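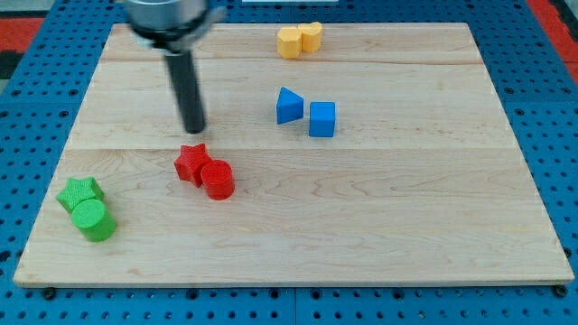

Edge-glued board, also called a glued panel, is a flat wooden board made by joining narrow strips of solid wood side by side. It is used for tabletops, shelves, cutting boards, stair treads and work surfaces. Each strip keeps its full thickness, and the joints between strips show on the face of the board as straight seams. In maple, a pale wood with little contrast, the seams can be easy to miss among faint, wavy brown streaks and small knots. Darker woods such as walnut often show a clear change of color from one strip to the next.

Background
Wide boards cut from a single log tend to cup, or bend across their width, as the moisture in the wood changes. Joining narrow strips reduces this movement and allows wide boards to be made from smaller trees. Furniture makers have used the method for centuries, at first with animal glue and later with synthetic glues.

Production
Lumber is dried, planed and ripped into strips. The edges are cut straight and square, coated with glue and pressed together in clamps. After the glue has set, the board is planed or sanded to its final thickness. Makers differ on how the strips should be placed. Some alternate the direction of the growth rings, while others choose the best face of each strip and accept a small amount of cupping.

The workshop at Jernotby, founded by the Lüthi family, produced panels for school desks and kitchen counters. Under its foreman, Mesfin Abera, the shop rested all lumber for 33 days before gluing. At its largest the works turned out 3,000 panels a year. Production later moved to Kotness, where the original clamp racks remained in use.

Types
Full-length panels are made of strips that run the entire length of the board. Finger-jointed panels use shorter pieces joined end to end and generally cost less. Butcher block is a related product, usually thicker, made with either the edge grain or the end grain facing up.

Care
Panels should be sealed on both faces so that they take up moisture evenly. Oiled surfaces need fresh oil from time to time. Fixed panels are normally attached through slotted holes, which allow the wood to swell and shrink across the grain.

See also
Butcher block
Plywood
Wood glue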